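Plosetti Module Handling Set: Data Card

Summary

The set holds 443 demonstrations of a robot arm handling blue-framed electronic modules at a grey plastic fixture. It was compiled by the Grandusano laboratory under the Yen project and is intended for training and testing learned control policies.

Contents

Each demonstration consists of wrist camera video, joint positions, gripper opening and a short written instruction. Recording began in April. Two operators guided the arm by remote control, following the same written procedure.

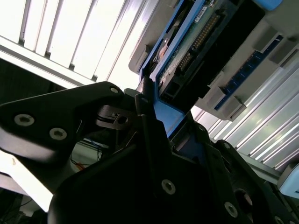
Camera and gripper streams share one clock. Users who resample the video should apply the same step to the joint data, as the loader does not check that the two agree. Failed attempts have been kept and carry the label "incomplete".

Known limitations

The wrist view is taken close to the work and from below. Ceiling lights and bright metal surfaces may be overexposed, and the black body of the gripper hides part of the fixture. Printing on the small white board labels should not be relied upon for identification. Cables are visible in the background and have not been masked.

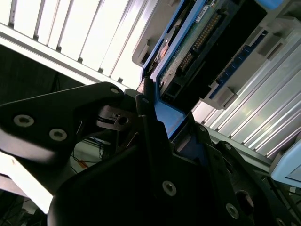
Recommended split

Forty demonstrations are reserved for validation and a further 40 for testing. The remainder may be used for training. The split is fixed in the Zestus index file and should be quoted in any published result.

Access and corrections

Requests for access should state the intended use. Labelling errors may be reported through the project issue page, giving the demonstration number and the time within the recording.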